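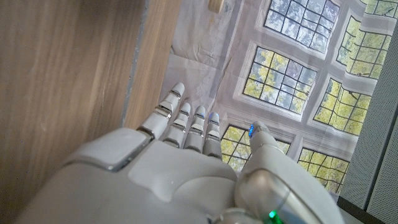

By Arnardóttir | Reviews
Last updated: October

Home Reviews Planning a Service Printing Contact

Plesent Memorial Folder Kit, reviewed

Bought this for my aunt's funeral. Had two evenings to get the programs done and the funeral home's print package was more than I wanted to pay. So, the Plesent kit. Thirty folders, 30 matching envelopes, a code for the templates on the Pladano site. Writing this up quick while I still remember what went wrong.

Paper first. Good. Heavy cream stock, already scored down the middle, folds clean. Took ink from my plain old inkjet without smearing, even the photo on the front. Let them sit overnight anyway.

Templates. Mixed. There are 111 of them and most are the same praying hands or sunset with a different border. I went with the plain one, thin gray line, name and dates. Glad I did. Relatives commented on it.

The obituary page is where I lost most of an evening. Text box holds 3,000 characters and just stops. No warning. I pasted in what we sent the paper and the whole last paragraph was gone, the one with the grandchildren and where to send donations. Only saw it on the proof. If you have a big family, write the survived-by list first, see how much room is left, then do the life story. I had it backwards.

Also it changes the font size on its own when you go over a certain number of lines. Five sizes, no way to pick one yourself. Ours came out small. My uncle needed his reading glasses and then held it out at arm's length anyway.

Accents: worked fine on screen, printed fine on the folder, but the envelope label sheet turned every ó into a question mark. With our last name thats a problem. Did the envelopes by hand in the end. Looked nicer.

Order of service page is good. Lots of room. You can move the hymns around, add a second reading, put the pallbearers on the back. We added directions to Wullivwood for the burial and a line about lunch after. Easy.

Thirty was not enough. We ran out before the service started and people shared. You can't buy just the folders seperately, have to get the whole kit again, envelopes and all. Should be fixed. Order two if you expect a decent crowd.

Never got an answer from Pladano support about the label thing. Sent the form in at 9 p.m., got the automatic reply, nothing after.

Would I use it again? Yes, probably. Paper's nice and the finished thing looked like it came from a print shop. But proof every page on plain paper first, and read it out loud. We had a wrong middle initial and caught it that way.

4 out of 5. Would be higher if the text box told you it was full.

Home Reviews Planning a Service Printing Contact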